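会社案内｜見学・公開実演について

ハイドブリッジ(Hidbridge)は、双腕ロボットによる小物の箱詰め・仕分け工程を対象に、セルの設計、制御ソフトウェアの開発、導入後の保守を行う会社です。本社および開発棟はナストヴィル(Nastville)にあり、従業員は54名です。設計、制御、評価の3部門で構成し、評価部門が見学対応を兼務しています。

公開実演の概要

開発棟では毎年2月に公開日を設け、稼働中のセルを一般に公開しています。前回の来場者は931名でした。食品包装、部品供給、教育機関の関係者が中心で、近隣の学校からの団体見学も受け入れました。公開日以外の見学は、事前申込による少人数制です。

実演の題材は菓子の箱詰めに近い作業です。形状と寸法の異なる小片を緑色のトレーから取り出し、赤い箱の中に並べたカップへ一つずつ収めます。左右のアームは同じ作業面を共有するため、互いの動作範囲が重なる領域での干渉回避が制御上の主な課題になります。小片は形がそろっておらず、把持位置は毎回カメラ画像から求めます。
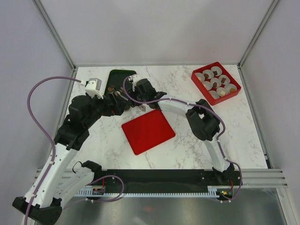 小片を収めるカップは、箱の中に縦横3列で並びます。 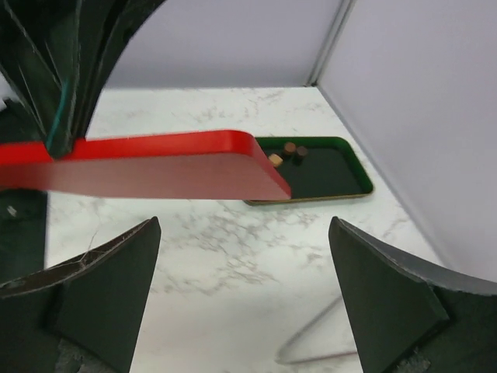

作業セルの動作条件は公開日も社内評価時と同一です。見学者向けに速度を落とすことはせず、把持に失敗した場合もそのまま再試行に入ります。失敗時の挙動に関する質問が例年最も多く、説明員は再試行の判定条件と、人が介入する基準を制御画面で示しながら回答します。

実演1回の所要時間は説明を含めて43分です。内訳は、工程の説明、連続運転の見学、質疑応答の順で、質疑応答に最も長い時間を充てています。連続運転中は見学者の立ち位置を床面の表示線の外側に限ります。

評価部門について

評価部門の責任者はロレッタ・マルケッティ(Loretta Marchetti)です。包装機械の保守を経て当社に入り、把持評価の手順書を現在の形に整備しました。手順書では、対象物の材質、寸法のばらつき、トレー内の重なり方を記録項目とし、いずれかが変わった時点で評価をやり直します。見学時に持ち込まれた対象物についても同じ手順を適用し、結果は後日、書面で回答します。

評価用セルの架台はブロンデン(Bronden)が製作し、配線と安全回路の施工はフェレイラ(Ferreira)が担当しています。両社の技術者も公開日に立ち会い、架台の剛性やケーブルの取り回しに関する質問を受け付けます。

見学の申込

団体名、人数、主な関心工程を明記のうえ、見学受付フォームからお申し込みください。対象物の持ち込みを希望する場合は、材質と外形寸法が分かる資料を添付してください。液体、粉体、刃物は受け付けていません。開発棟内での撮影は、受付で許可票を受け取った方に限り、実演区画内で可能です。図面および制御画面の撮影はご遠慮ください。駐車場は開発棟の北側にあります。大型車両で来場される団体は、申込時に車両の全長をお知らせください。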